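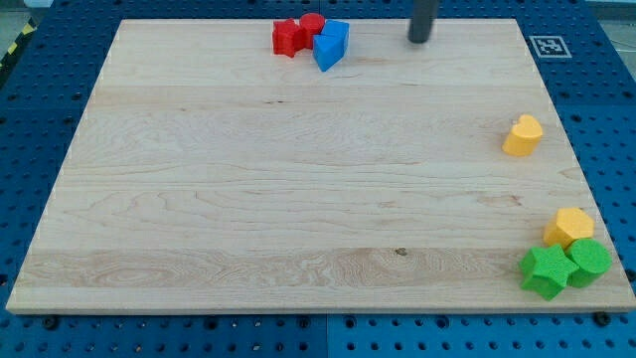

Projet Wurnon : rapport d'avancement au 13 mars 2019
À l'attention de la direction des programmes, Pronda

1. Où nous en sommes

La question que vous nous avez confiée tenait en une ligne : une machine peut-elle, dès maintenant, ranger une chambre d'enfant ou remettre en ordre un rayon de magasin ? La réponse tient en une ligne aussi, mais vous avez demandé deux pages.

Pour l'instant, la machine pousse des blocs. Des étoiles, des cylindres, un cœur, un pentagone, en rouge, jaune, vert et bleu, sur un plateau de bois clair. Le bras se termine par une simple tige grise. Il ne saisit rien, il déplace en poussant, un peu comme on ramène des miettes vers le bord de la table. Nous appelons cela le poste Sani, parce qu'il fallait un nom pour le bon de commande.

2. Ce qui fonctionne

La consigne « regroupe les blocs par couleur » est menée à terme dans la majorité des essais, à condition que les blocs ne commencent pas déjà collés les uns aux autres. Sur les 443 essais enregistrés depuis septembre, les échecs se concentrent presque tous sur deux situations : séparer deux pièces qui se touchent, et récupérer une pièce trop proche du bord. Un enfant de quatre ans règle les deux avec la main entière. Nous y travaillons avec une tige.

Le repérage du plateau par marqueur imprimé est fiable. Il l'était moins avant que nous cessions de poser nos tasses dessus.

3. Ce qui ne fonctionne pas encore

Les étoiles. Poussée sur une branche, une étoile pivote au lieu d'avancer, et le programme met un certain temps à s'en vexer. Le cylindre debout se comporte bien ; couché, il roule et sort du domaine de l'étude.

La durée pose aussi problème. Un rangement complet prend en moyenne 31 minutes, reprises comprises. Le responsable du magasin pilote Zedero, à qui nous avons montré l'essai, a demandé poliment si l'on pouvait accélérer la vidéo. Elle était déjà accélérée.

4. Chambre et rayon : état réel

Aucun essai n'a eu lieu en chambre. Le passage en rayon, prévu au calendrier initial, est reporté : les emballages souples se plient sous la poussée, et les étagères ont l'inconvénient d'être à plusieurs hauteurs. Nous proposons de commencer par un bac de retour en caisse, à plat, avec des articles rigides. C'est moins photogénique, mais le personnel de Zedero nous l'a demandé.

5. Budget et demande

Il reste environ 2 000 euros sur la ligne « petit matériel ». Nous souhaitons les affecter à un second jeu de blocs et à un embout plus large. Aucun dépassement n'est prévu, hormis les heures passées à ramasser des pièces par terre, que nous n'avons imputées nulle part.

Prochaine étape : reprise des essais de séparation avec le nouvel embout, puis bac de retour. Merci de nous confirmer le report du volet « rayon » avant que nous réservions l'espace chez Zedero.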